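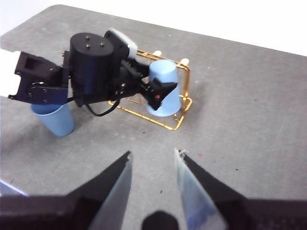
2023-01-25, cup rack, bench 2

Love this rack! The gold wire one from Hofstetter is finally on the gray table and it beats the plastic tray in every way I care about. Cups go in upside down, rim on the lower rails, and the curved end hugs a cup nicely without pinching it. White caps on the posts are a good touch too – no more scratched knuckles when reaching across.

Went with the light blue Plunex cups. They show up really well against the gray, even with the lights turned down. The taper means they want to go in fairly straight; come in at a slant and the rim catches a rail.

Rack weighs next to nothing, so it creeps if you bump it. Ismail Ouazzani suggests thin rubber dots under the base, and he has a sheet of 20 in his drawer. Will try four at the corners.

To do:
– ask Hofstetter if there's a longer version (ours is order 1183)
– try the taller Ornimstead mugs, probably too wide
– wash the other 14 cups, they still smell of the box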